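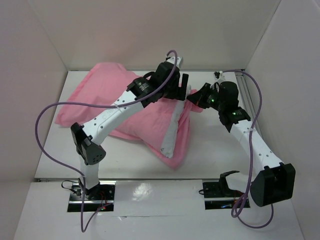 Ticket: Left arm drops out partway through a fold
Project: Plerkommont
Component: left arm, wrist cable and bus
Status: Resolved, one follow-up open
Priority: High (safety label added on day two)

Summary

During cloth folding the left arm loses contact with the controller for a moment and then goes limp. The right arm keeps holding its last position. It happens mostly when the two grippers come close together over the cloth for a handoff. Once it has happened, the only way back is a full power cycle of both arms.

I'm writing this one up at length because it was a really satisfying bug to chase and I'd love for the next person to get it done in an afternoon!

Setup

Two-arm cell, the one with the pale panels. Folding routine from the Plerkommont branch, pink cloth. Controller is the Pleno box with the June firmware. Both arms run on the shared 24 volt supply.

First report

Started the folding routine and let it run on a loop. Run 9 stopped with the left arm sagging onto the cloth. The log from that moment:

BUS_L: no reply from wrist
BUS_L: retry 1
BUS_L: retry 2
BUS_L: bus closed, torque off
BUS_R: holding

No error on the right side at all. Power cycled, ran it again, and it was fine for long enough that I went and got lunch. Came back to a sagging arm and the same five lines.

Steps to reproduce (as of the first day)

Start the folding routine from the home pose.
Let it get to the handoff, where both grippers meet over the right side of the cloth.
Wait. Sometimes it fails, mostly it doesn't.

Yes, step three is terrible. It gets better further down.

Things I tried that did nothing

Swapped the USB cables between left and right at the controller. The fault stayed with the left arm, so the controller ports are okay.

Lowered the bus speed. Same failure, just slower folding.

Rolled the Pleno firmware back to the version before June. Same failure. Rolled it forward again. I had been fairly sure it was the firmware, so apologies to the firmware.

Checked the supply with a meter while both arms were moving. Steady the whole time, including through a dropout. I had hoped to see a dip and there wasn't one.

Raised the retry count from 2 to a bigger number. This one is interesting: the arm recovered on its own a few times and then carried on folding as if all was well. That told me the connection was coming back within a fraction of a second. Please don't leave the retry count raised on any machine, it just hides the problem. It's back at 2 now.

Day two, and the safety part

I wanted to see whether the pose mattered, so I wrote a short script with no cloth handling in it. The arm goes to the handoff pose, turns the wrist slowly from one end of its range to the other, and goes back. Every time it reached the far end of the turn I got BUS_L: no reply from wrist. Every time! Twelve hours of "sometimes" turned into a fault I could call up on demand, and I may have cheered.

While doing this I noticed something less fun. When the left bus closes, torque goes off on the whole left arm at once, but the right arm stays stiff. If both grippers have hold of the cloth at that point, the left arm swings down toward the middle of the table, and it comes down faster than you'd expect. My hand was outside the cell when it happened. With a hand in there straightening the cloth it would have been a nasty knock, and with the right arm still live there's a pinch point between the two grippers as well.

So, until the follow-up below is closed:

Hit the stop before reaching in for any reason, even just to fix a wrinkle.
Don't try to catch a falling arm.
After a dropout, cut power to both arms before touching either one. The right arm is still holding and will move if the routine is resumed.

The safety label went on the ticket at this point.

Cause

The wrist cable was too short between its last tie point and the wrist connector. At the far end of the wrist turn it went tight and pulled on the plug. The plug didn't come out, it only tilted a little, and that was enough to open one of the contacts. When the wrist turned back, the plug settled again and everything tested perfectly. That's why a continuity check at the home pose came up clean (I did that twice on day one).

The handoff is simply the one part of the fold where the wrist turns that far. The cloth had nothing to do with it.

Fix

Cut the tie nearest the wrist and gave the cable more slack. Routed it in a wide loop so it can follow the arm through the full range.
Replaced the plug with a latching one from the Doucette spares kit. The old one had a visibly bent contact.
Did the same on the right arm, even though it had never failed. Its cable had more slack already but the plug was the same push-fit type.

One warning about the loops: too much slack is its own problem. My first try was so generous that the loop drifted under the gripper and got folded into the cloth, quite neatly I have to say. Run the arm by hand through its whole range with power off and watch where the cable goes before you tie anything down.

Testing

Wrist script, both arms, far end to far end: no missed replies.
Folding routine on a loop: 80 runs, no dropouts.
Tugged on both plugs by hand at the handoff pose with the arms powered and the bus being polled, using the long pliers from outside the cell. No missed replies there either.

I'm so happy with this. The arms look calmer too, though I suspect that's just me.

Still open

When one bus closes, the other arm should do something sensible instead of holding. My vote is for both arms to slow down, open the grippers and sink gently to rest, but the Pleno box treats the two sides as separate machines and I don't know yet how to tie them together. Moved to its own ticket with the safety label.

The Lonitz cell uses the same push-fit plugs and, going by the parts list, the same cable length. It hasn't reported dropouts. Run the wrist script on it before the next long session please; it's in the tools folder on the Plerkommont branch and takes a couple of minutes.

Closing the main ticket. Reopen it if you see "no reply from wrist" on either side.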